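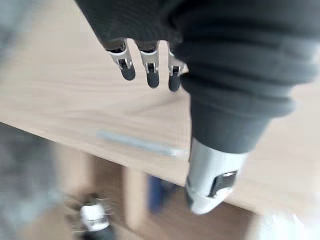

Readers of these pages will be aware that the collection of Oncombe bus and ferry timetables has been kept, since its beginning, in a manner that could not be recommended to anyone. Following the move in March, I have adopted a written policy for its care. The main points are set out below, partly for my own reference and partly in reply to the letters received on the subject.

The collection stands at 206 printed timetables. The greater part was issued by Reltard, whose green buses served Oncombe and the villages to the north of it. The remainder consists of Kpodo ferry cards, a small run of works services, and a number of handbills announcing changes at short notice. Tickets, badges and photographs are not collected. Offers of such items are appreciated but will be declined, and I would ask correspondents not to send them without writing first.

On the matter of order, timetables were formerly arranged by colour of cover. This was attractive on the shelf and of no use whatever. Reltard changed its cover colour whenever the printer changed, and on one occasion in the middle of a season, so that the summer and the relief services for the same route stood at opposite ends of the row. Items are now arranged by operator, then by route number, then by date of issue. Where no date is printed, the item is placed by its fares. A timetable in which the single from Oncombe Market to Drarnov Road costs less than in the next is taken to be the earlier of the two. I recognise that this rule fails for the winter in which fares were reduced, and a slip has been placed at that point.

Route 15 continues to present difficulties. Two versions of the booklet exist, identical in every respect except the last departure on a Saturday, which is given as 10.40 in one and 10.55 in the other. Mr Narayanan Chowdary, who travelled on the service as a schoolboy, has written to say that the bus left when the cinema emptied and that neither figure was observed. His letter has been filed with both copies.

Rusty staples are to be removed and are not to be replaced. The pages are held instead in a folded sheet of plain paper, with the route number in pencil on the outside. Sticky tape already present is left alone. I have in the past attempted to lift it, with results that may be seen on the inside cover of the Drarnov Road booklet, where most of the early morning journeys are missing. Pencil notes made by passengers are never rubbed out. Some of them are of more interest than the print. One Kpodo card carries the words "not if windy" against every crossing after four o'clock, and I am inclined to treat this as the more accurate document.

Storage has been the subject of some delay. The old arrangement of shoe boxes beneath the spare bed was brought to an end when the bed itself was given away, and a good many evenings were then spent in comparing cupboards. My requirements were modest. A booklet should lie flat, the dust should be kept off, and it should be possible to reach the bottom of a pile without moving the whole of it. A surprising number of cupboards fail on the last point.

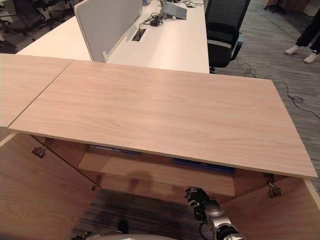

Wood-grain panel above the open cabinet box.

Tall filing drawers were considered and rejected. Thin booklets slump when stood on edge, and the ferry cards slide beneath them and are lost for months. Plastic wallets were also rejected, having caused the ink on two of the handbills to come away on the inner surface. Plain card folders will be used throughout. A packet of 300 has been purchased, which allows for growth and for my handwriting.

As to the list of holdings, this has been copied from the three notebooks into a single one. Each entry gives the operator, the route, the date where known, the condition and the source. Condition is stated in ordinary words. I do not use the dealers' grades, having been sold a "very fine" timetable that arrived in two halves. Copies of the list are available to anyone with a serious interest, on receipt of a stamped envelope of a suitable size. The size is mentioned on account of previous experience.

Visitors may see the collection by arrangement on a Saturday, between two o'clock and half past four. Tea will be provided after the timetables have been put away and not before. Items are not lent. An exception was made last year for the Oncombe local history evening, at which a Reltard timetable was used to keep a window open, and there will be no further exceptions.

The following are still wanted: any Kpodo winter card; the Reltard route 9 booklet with the map on the back; and the notice withdrawing the Drarnov Road short workings, of which it is said that 1000 were printed and of which I have never seen one. Fair prices will be paid. Duplicates of routes 4, 7 and 11 are held for exchange, and a further note on the works services will appear here when the folders have been labelled.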